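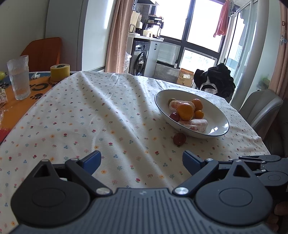

4.2 Die Obstschale als Zwischenlager

Abbildung 3: Esstisch mit Obstschale, Haushalt 8. Ein kleiner dunkelroter Apfel liegt vor der Schale auf der Tischdecke.

In der Auswertung der Haushaltsbegehungen haben wir den Esstisch zunächst nur als Ort der Mahlzeiten geführt. Diese Zuordnung ließ sich nicht halten. In den meisten der 18 Haushalte aus Grastau und Presedow wurde der Tisch zwischen den Mahlzeiten nicht vollständig abgeräumt, und der Gegenstand, der am häufigsten stehen blieb, war ein Gefäß mit Obst. Wir behandeln die Obstschale deshalb gesondert vom übrigen Geschirr (vgl. Abschnitt 4.1) und fragen, was in ihr aufbewahrt wird, in welchem Zustand und wie weit ihr Bereich auf dem Tisch reicht.

Abbildung 3 zeigt einen Fall, den wir als gemischte Belegung bezeichnen. In der weißen ovalen Schale mit dunkelblauem Rand liegen orangefarbene Zitrusfrüchte verschiedener Größe neben einem roten Apfel. Für die Kodierung wichtiger als die Sorten ist der Bearbeitungszustand: Eine der Früchte ist teilweise geschält, eine weitere, helle Frucht liegt geschält in einem Plastikbeutel. Unversehrtes und angefangenes Obst teilen sich also dasselbe Gefäß. Farahani (Kap. 2) unterscheidet zwischen Vorrat und Rest und weist beiden getrennte Orte zu, dem Vorrat die Schale, dem Rest den Kühlschrank oder den Abfall. Unser Material stützt diese Trennung nur teilweise. Der Kühlschrank steht in Haushalt 8 in unmittelbarer Nähe des Essbereichs, die geschälte Frucht liegt trotzdem in der Schale. Kurze Wege allein erklären die Ablage demnach nicht.

Im Gespräch wurde der Beutel als Aufschub beschrieben. Die befragte Person gab an, geschältes Obst werde »noch am selben Tag« gegessen und müsse dafür sichtbar bleiben; was in den Kühlschrank komme, werde vergessen. Ähnliche Aussagen liegen aus mehreren anderen Haushalten vor. Wie verlässlich die Angabe ist, können wir nicht beurteilen, da jeder Haushalt nur einmal begangen wurde.

Eine zweite Beobachtung betrifft den Rand der Schale. Der Apfel vor der Schale wurde im ersten Kodierdurchgang als »Streuobjekt« erfasst, im zweiten als Teil des Schalenbestands. Beide Lesarten sind vertretbar. Wir haben uns für die zweite entschieden und zählen Obst, das in unmittelbarer Nähe des Gefäßes liegt, zur Schale. Liegt dagegen eine weitere Frucht an anderer Stelle, wie die kleine gelbgrüne am linken Bildrand, wird sie der Fläche zugeordnet, auf der sie sich befindet. Diese Regel geht auf einen Vorschlag von Delali Gyamfi zurück und wurde rückwirkend auf das gesamte Bildmaterial von rund 800 Aufnahmen angewendet.

4.3 Tischfläche und Nebenfläche

Der Unterschied zwischen den beiden Flächen ist in Haushalt 8 schon an den Bezügen abzulesen. Die Tischdecke unter der Schale ist cremeweiß und mit kleinen verstreuten Blumen bedruckt, die angrenzende Fläche trägt einen orange und dunkelblau bedruckten Bezug. Auf ihr stehen und liegen Dinge ohne gemeinsamen Zweck: ein hoher durchsichtiger Becher, teilweise mit Wasser gefüllt, eine Rolle gelbes Kreppband, eine Kette dunkler Perlen, eine kleine weiße Figur und eine zerknitterte Klarsichtverpackung. Nach dem Schema von Brillon wäre dies eine Sammelfläche, also ein Ort, an dem Gegenstände verschiedener Tätigkeiten nebeneinander liegen bleiben.

Das Schema setzt allerdings voraus, dass Sammelflächen abseits der Essplätze entstehen, etwa auf Kommoden oder Fensterbänken. In den von uns begangenen Wohnungen grenzten sie häufig direkt an den Esstisch. Kourosh Shahbazi hat für diese Anordnung den Begriff der Nebenfläche vorgeschlagen, den wir im Folgenden übernehmen. Sie wird durch einen eigenen Bezug oder eine Tischkante abgegrenzt. Trinkgefäße werden unabhängig vom Füllstand der Fläche zugerechnet, auf der sie stehen.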